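Watano Eggshell Bowl with Post Stand

6 min read

We stock this set because customers kept asking for it, and it took us two seasons to agree. Bakham has always been a shop for plain tableware, the kind you can stack and forget. A bowl made to look as if something has just hatched out of it is a long way from that. Read the whole page before you order. The set comes back to us more often than most things we sell, and the reasons people give are nearly all things we could have told them beforehand.

What you get is a white ceramic bowl with a jagged rim and a white stand to put it on. The stand has a flat base in the shape of a figure eight. The bowl goes on the larger round, and a tall post comes up from the smaller one, with a short peg sticking out to the side. Both parts carry the Watano name in the catalog, but the stand is made by Leltix, and the two are packed together at the warehouse. You can buy the bowl without the stand. You can't buy the stand without the bowl, which we have complained about.

The rim

Let's start with the rim, as it's what you are paying for. It goes up and down like a cracked egg and has a thin silver-colored band along the edge. Watano calls every rim "unique." We have unpacked a good many of these and we don't believe it. There are small differences in how the glaze sits and how evenly the band has been laid on, but set a few from one shipment side by side and you will find the same peaks in the same places. They come out of molds. That's fine, and it's how most bowls at this price are made. We just wouldn't pay extra for "unique," and we have left the word out of our listing.

The edge is glazed over and is not sharp. It is still an uneven edge, and that matters at the table. Soup is hard to drink from it. A spoon rests badly on it unless you happen to find one of the low spots. Plastic wrap will go over the top but won't seal, and no lid that we know of fits. As a serving bowl for nuts, wrapped candy or small fruit it does well enough. As a bowl you eat from every morning, we can't see it.

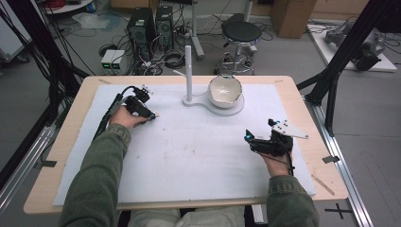 The catalog also says the bowl is "everyday safe" and good for 1,000 washes. We asked which kind of wash, at what setting, and whether the silver band was included in that promise. The answer was a second copy of the catalog. Our own view is that any metallic trim should be washed by hand, with a soft sponge and ordinary dish soap, and we sell it on that understanding. If you put it in the dishwasher and the band goes dull, we won't treat it as a fault.

Keep it out of the microwave as well. The catalog says nothing either way. We would keep any dish with a metallic rim out of there, and we suggest you do the same.

The stand

We were harder to win over on the stand, and some of us still aren't.

It does one thing well. The bowl is round underneath and has a fairly small foot, and it looks a little lost on a big table. On the stand it has a place. The base is flat and low, with a slightly ribbed edge, so it adds hardly any height. If you are setting the bowl on a sideboard or a shop counter, the stand makes it look as though you meant it to be there.

The post is another matter. Watano's catalog shows it from three sides and never says what it's for. Leltix describes the peg as a "multi-use accent arm." We have asked customers what they hang on it and have heard tea strainers, a price tag, a ring, a paper bird on a thread and, more than once, nothing. It will take something light. We would not hang a mug from it, or a ladle, or anything else that swings, because if it comes down it comes down into the bowl.

The post also gets in the way. Whichever way you turn the base, there is one side of the bowl you can't reach into without going past it. On a narrow shelf, put the post to the back. On a table where people help themselves from all sides, leave the stand in the cupboard.

Leltix does not say what the stand is made of beyond "quality composite," and we have stopped guessing. Wipe it with a damp cloth. Don't soak it, and don't leave it on top of a radiator.

Weights and price

The bowl weighs 468 g on our kitchen scale. The bowl and stand in the retail box come to 1,142 g, and the box is a good part of that. The catalog gives slightly lower figures for both. We have used our own.

The set is $40. Last July it was offered elsewhere at a "half price" that worked out to very nearly what we charge all year. If you see a crossed-out price beside it, check what the set really sells for before you get excited.

Is the set worth that much? The bowl on its own, to our eye, is a fair buy. It's glossy and cleanly made, and the shape gets noticed. The stand adds more to the price than it adds to the bowl. If you only want something to hold keys by the front door, buy the bowl alone and keep the difference.

How steady is it?

Steady enough, with one condition. The bowl sits on the base. It doesn't lock, clip or screw to it. Lift the stand by the post with the bowl in place and the bowl can slide off, and a chipped rim on a bowl that is meant to look chipped is harder to laugh at than you'd think. Move the two parts separately. Bowl first, then the stand.

Before you put anything in it, check that the bowl's foot is fully on the large round of the base. It should sit flat without rocking. If yours rocks, try it straight on the table. A bowl that rocks in both places is a bad one and we'll exchange it. A bowl that rocks only on the base usually means something is caught underneath, a crumb or a scrap of packing tape as a rule.

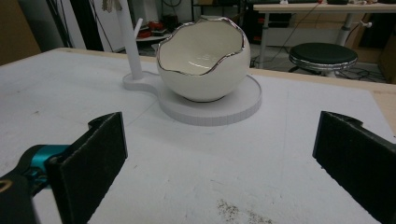 We would also keep the set away from the edge of anything. The tall post draws the hand, and people who have never seen one before tend to reach for that first. With small children in the house it belongs on a high shelf or in someone else's house.

Compared with the Ocampo bowl

Customers often ask how this one stands up against the Ocampo wave bowl, which sits next to it in the shop. The Ocampo has a soft rolling rim, no trim and no stand. It stacks, badly, but it stacks. It goes in the dishwasher and has given us very little trouble. It's also a good deal less interesting to look at, and if you are buying a present, that may settle it.

For food, we would take the Ocampo. For a shelf, the Watano. We have not found one bowl that is good at both and we've grown wary of catalogs that say they have.

Flowers, candles and the rest

Somebody will want to put a plant in it. There is no drain hole, so use an inner pot and empty it out. Air plants are less bother.

Somebody else will want to put a candle in it. Watano's pictures show one lit. We don't recommend it on the stand, with the post standing right beside the flame, and we don't much like it off the stand either. The bowl is not sold as a candle holder in the written part of the catalog, only in the photographs, and we would trust the written part.

Water is fine. Some people float a flower head in it. Fill it well below the lowest dip in the rim, which is lower than it looks when you are standing over the sink.

Packing and returns

The bowl ships in molded pulp inside its own box, with the stand in a sleeve along the side. Breakages in transit have been few. When they do happen they are awkward, because people quite reasonably can't tell whether the rim is broken or is supposed to look like that. Run a finger along the silver band, slowly. The edge should be smooth all the way around under the glaze. A rough or chalky spot means a real chip. Send us a photo of it within two weeks and we'll replace the bowl.

Gaps in the band are harder. A hairline break in the silver is common and we count it as normal for this item. A bare stretch as long as your fingertip is not normal, and we'll take it back.

We accept unused sets in the original packing, stand included. Please don't send the bowl back alone and keep the stand for your rings. It has been tried.

Color: white only. Watano lists a black version, also with the silver band, that we have ordered twice and never received. If it turns up we'll look it over and decide then.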